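Ernen Girls Basketball Boosters
Minutes of the April meeting

The meeting got under way at 7:10 p.m. in the school library, a little behind time, as several of us were still catching up over coffee and the last of the banquet cake. Derek Catterall chaired and thanked everyone for coming out at the end of a long season. Last month's minutes were read and approved with one correction: the away game at Flalis was lost in overtime, not in regulation, and the girls wanted that on the record!

Season review. Coach Lambrechts gave a very kind and thorough account of the winter. She was especially proud of the way the younger players came along after the holidays, and she spoke at some length (and with a good deal of feeling) about the home win over Vorkow, where the team made 27 free throws and the student section stayed on its feet for the whole fourth quarter. She would like to see more work on ball handling over the summer, and she asked parents to encourage the girls to come to open gym even when the weather is nice.

Money. The account stands at 2,658 dollars after the banquet and the referees' dinner. Warm-up shirts for next season were discussed. The printer in town has quoted 104 dollars for the setup and artwork, with the shirts themselves billed separately once we have sizes. Moved and seconded to go ahead with the artwork. Carried.

Concession stand. Popcorn did very well again and the nachos less so, and there was a friendly but lengthy discussion about whether to drop them. We agreed to keep them for the tournament only. The kitchen next to the gym was talked over too, and it was generally felt that a deeper sink would make cleanup after double-headers a great deal easier on whoever has the late shift. Derek will ask the school what it would allow and bring prices to the next meeting.

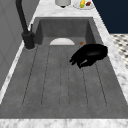 Kitchen item: rendering of gray basin with grooved drainboard and black faucet

Summer camp. We have 85 girls signed up for the youth camp, and Coach would like to split them by grade and use both gyms. Older players will help at the shooting stations and keep score for the afternoon games. Parents who can lend water coolers, please put your name on them this time, as we still have two from last year in the equipment closet.

Other business. The team photo for the trophy case is being framed. A card was passed around for our scorekeeper, who is home and resting after knee surgery and would be glad of visitors.

Adjourned at 8:35 p.m. Next meeting same place, and please bring shirt sizes.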